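4.2 Small items and the cleared table

The questionnaire treated a table as cleared when the respondent said it was cleared. We gave no definition of our own, as the pilot round in Jokimthorpe had shown that people who were handed one tended to argue with it. The result is that the 340 returned forms cover a wide range of tables, from bare ones to ones that still had a vase, a fruit bowl or the salt on them. Section 4.1 dealt with these larger items. This section deals with the small ones: scraps of paper, bits of foil, labels, crumbs, bread bag ties.

Small items were seldom mentioned in the forms but often in the diaries. Over the seven days of the diary period the households wrote 405 separate remarks about the state of the table, and 233 of these concerned something that could be picked up between finger and thumb. Many came from the person who was about to lay the table for the next meal. The person who had cleared it after the last one usually wrote nothing, or wrote "done".

We put this down mainly to the order in which people work. In most diaries the plates went first, then glasses, then cutlery, and the wiping came last if it came at all. Several households in Grindau wiped only the places where people had been sitting. The middle of the table was passed over, and a scrap lying there could stay until the next meal, when a plate was put on top of it or it was pushed to one side.

Colour matters too, though less than we expected. White scraps were reported more often than any other kind on dark tables and rather less on pale ones. Crumbs were reported on both. A patterned cloth hid nearly everything, and two households said this was why they used one.

Laying is a different matter. A person putting plates out looks first at the spacing, and the spacing is judged from plate to plate. Figure 3 shows the two sizes of thing at issue in this section. A pair of plates can be set level with each other and read at once as a laid table, even before there is any food or cutlery. A small square of something pale has to be looked for, or met by chance with the hand.

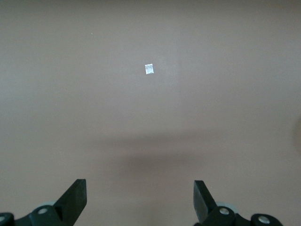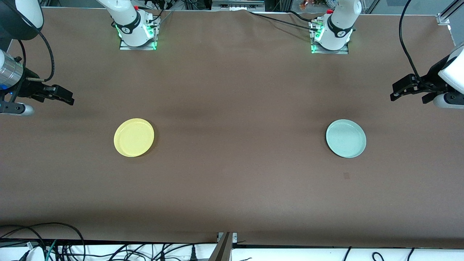 Figure 3. A small white square on a plain surface (first picture); a yellow plate and a pale green plate set out side by side on a brown table (second picture).

Setareh Sadeghi, commenting on a draft of this section, objected that we had made too much of the eye. In her view people leave scraps on a table because they have not decided whose job it is to throw them away, and a label from a jar belongs to whoever opened the jar. She asked whether the diaries could be sorted by who had cooked. They can, in part. Where the cook also cleared, remarks about small items were fewer, but these were also the smaller households, and we cannot separate the two with the material we have. Her point stands as a possible reading and we have kept it in view in Section 5.

One further matter concerns the word "empty". Respondents used it of plates and of tables, and did not use it in the same way. An empty plate was one with no food left to eat, so that a plate with a smear of sauce or a few rice grains still counted. An empty table was held to a stricter standard by some people and a looser one by others, sometimes under the same roof. In the Hashemi version of the form, which was used for the August round, we replaced "empty" with "ready for the next meal". This brought fewer crossings-out and fewer notes in the margin. It also made the answers from the two rounds hard to compare, and for that reason the counts given above are taken from the first round only.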